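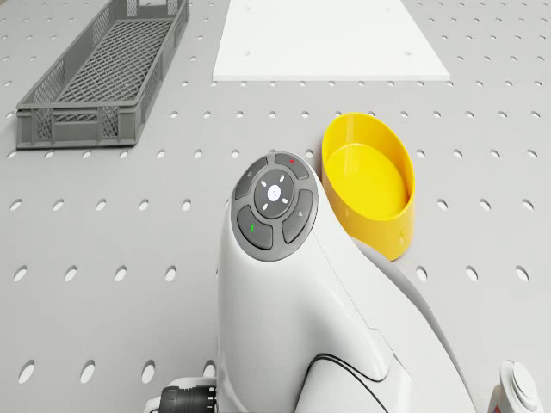 Rendered scene: mesh crate on a perforated tabletop.

Home Docs Downloads Changelog Contact

Jiseck Perforated Patterns - data card

Version 2, released 20/12/2022
Maintainer: Heather Yule

Summary

Jiseck is a set of 100 tileable height maps for perforated sheet and open mesh. It is meant for people who render shop fittings, screens, drains and storage goods and don't want to model every hole. Each map is a 16-bit greyscale PNG with a matching text file.

Contents

maps/ - height maps, one per pattern
meta/ - pitch, hole shape, open area and stagger angle
previews/ - small renders for browsing, not colour managed

There are 50 round-hole patterns, 31 slotted or oval patterns, and the remainder are square or diamond lattices. File names follow shape_pitch_stagger.

Units

All lengths are in millimetres. Pitch is measured centre to centre along the row. Open area is a fraction between 0 and 1, computed from the vector outline before rasterising.

Known issues

- Slotted patterns with a steep stagger angle show moiré at grazing view angles. Turn on anisotropic filtering or use a larger map.
- Two diamond lattices were exported with the rows and columns swapped in v1. Fixed in this version; the old names are kept as aliases.
- Vumiro reads 16-bit greyscale as linear by default. Other renderers may apply a gamma curve, and hole edges will look soft until it is disabled.

Sources

Round and slotted outlines were drawn from scratch by the maintainer. The lattices were redrawn from the Urbonaitė pattern sheets, then checked against the Uden catalogue for pitch. Outlines from the catalogue itself are not included.

Licence

Free for any use with attribution. Modified maps should be renamed. Corrections to the metadata are welcome up to the end of March, when the v3 files will be frozen.

Contact: Heather Yule | © Jiseck | Back to top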